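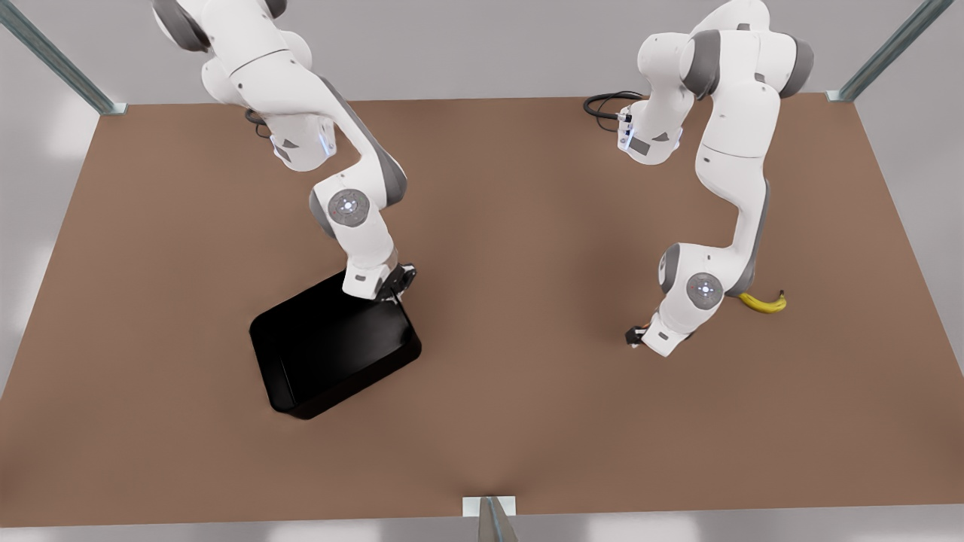

PAMVILLE, May

The public library in Pamville will stay open until late in the evening every Thursday, starting this month. The town council approved the change after a trial during the winter, when over 800 people came to the building after the normal closing time.

Until now the library closed at 6 p.m. on all working days. Many residents who work in Olau come home by the evening train and could not return their books in time. They asked for longer hours already last year.

"We had students, parents with small children, and also people who only wanted a quiet place to read," said Maarten Van Rooij, the head of the library. "In the first week I expected an empty hall, but the chairs on the upper floor were all taken."

The late opening will cost the town the wages of three part-time employees. They will work at the front desk and in the children's section. The café on the ground floor will keep its present hours and will close at 5 p.m., as before.

Readers can now borrow up to 12 books at one time, and the fine for late return stays the same. Library cards from Rosia are also accepted, but their owners must show an identity document at the first visit.

The reading room will be closed for a few days in the summer for painting. During this time books can be returned through the box next to the side entrance on the station side. New opening hours are posted on the main door.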